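Grip Strength Recovery After Wrist Immobilization: A Home Exercise Comparison
Final Project Report, Applied Rehabilitation Studies
Prepared by Thoa Đỗ, Judham College

Background
Patients who leave a cast after a wrist fracture commonly report weakness in the hand for several months. Clinic visits address this, but attendance falls off quickly once pain has eased. The project examined whether a short daily home program would be kept up longer than the standard printed sheet.

Method
Participants were recruited through the Vincombe outpatient clinic between February and May. In total, 19 adults completed the study. Each was assigned either the standard sheet or the Pundeck program, a set of putty and towel exercises lasting eight minutes. Grip was measured at weeks two, six and ten with a hand dynamometer, seated, elbow at 90 degrees. Participants kept a paper diary, and 171 weekly entries were collected.

Results
Diary completion in the Pundeck group was 80 percent at week ten. The standard group stopped recording earlier, and four of its members returned no entries after week six. Mean grip improved in both groups. The difference between them was small and did not reach significance.

Limitations
The sample was small and drawn from a single clinic. Diaries were self-reported. Hand dominance was recorded but was not used in assigning groups, which should be corrected in any later study.

Further Work
A request has been submitted to the Demchenko Fund for $400 to cover putty and diary printing for a second group. 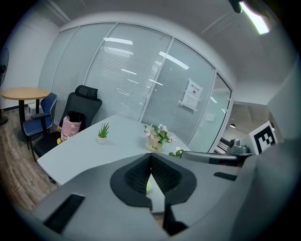
Eulalia Benítez asked whether the week six drop in the standard group could reflect people going back to work, and suggested that the next diary include a line for the date of return.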